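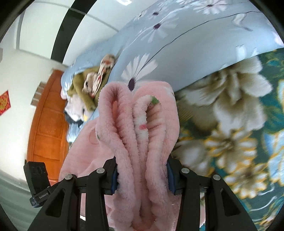 Most arguments over training data for household manipulation are about volume. Our group at Cundia had 1,723 recorded grasps of bedding by July, and I would trade a large share of them for better failures.

Bedding is a hard case. A folded blanket has no fixed shape, so the same pinch point gives a different load each time. Thick fleece compresses between the fingers and hides how much material is held. A thin duvet cover does the reverse, and the operator often picks up the layer below without meaning to. When that happens, the usual practice is to delete the take and start again.

I think the practice is wrong. Of our recordings, 126 were marked as bad takes and kept only by accident, in a folder named Brunberg after the test apartment. They include double-layer grabs, slips, and second attempts from a new angle. A policy trained on clean takes alone has no record of what a correction looks like. It closes on two layers and carries on.

The objection is cost. Labeling a failed take needs up to 15 minutes, against 2 for a clean one, and the labels are less consistent between annotators. Both points are fair. The second can be reduced by tagging only the moment of error and the moment of recovery, and leaving the rest unlabeled.

Hand-held collection makes this cheap to try. The operator is already in a real bedroom, with real clutter on the bed, and mistakes come at no extra charge. Collection plans should set a quota for them.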